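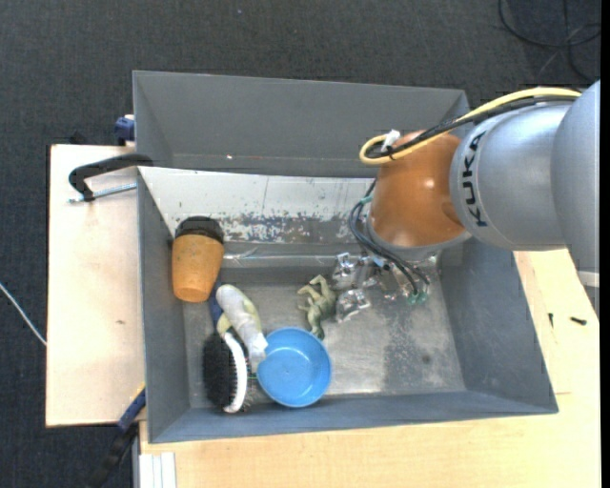
4.2 Where the examples come from

Claims about how much data a grasping policy needs are usually made without saying how that data was gathered, and we think this matters more than the total. Our own set, Botstead, holds 3836 grasp attempts, recorded over 58 sessions at a single station. Each session began with a handful of household items and toys tipped into a grey bin and left where they fell. The mix in Figure 3 is typical: a round blue bowl, a brush on its side and an orange cup leaning against the wall, with a toy dinosaur lying right beside the metal fingers of the gripper. A long object touching the rim of a bowl is a harder case than the same object alone, and a success rate that averages the two tells the reader very little.

We had hoped to reuse the labels from Stisow, where success is decided by finger width after closing. We no longer trust that rule. A thin handle held firmly and a grasp that has missed can give nearly the same reading, and the rule has no way of telling them apart. Mackenzie Chan relabelled 70 attempts by eye from our early sessions and disagreed with the automatic label on 30 of them. The sample was small and leaned towards awkward items, so we don't offer it as an error rate. It was enough to make us label the rest by hand.

It is often said that clutter supplies variety for free. We doubt it. Items tipped into a bin slide towards the walls, and a policy trained on such piles may learn more about walls than about objects. The Jillimach baseline did well on our bin and poorly once the same items were spread on an open table – a gap that its authors could not have seen, having tested only in bins.

Figure 3. Picking station used for Botstead, with the arm reaching into the main compartment of the bin.

We therefore report bin and table results separately in Section 5, and leave Majimbun out of the comparison. Its release notes do not say who reset the objects between attempts, or how.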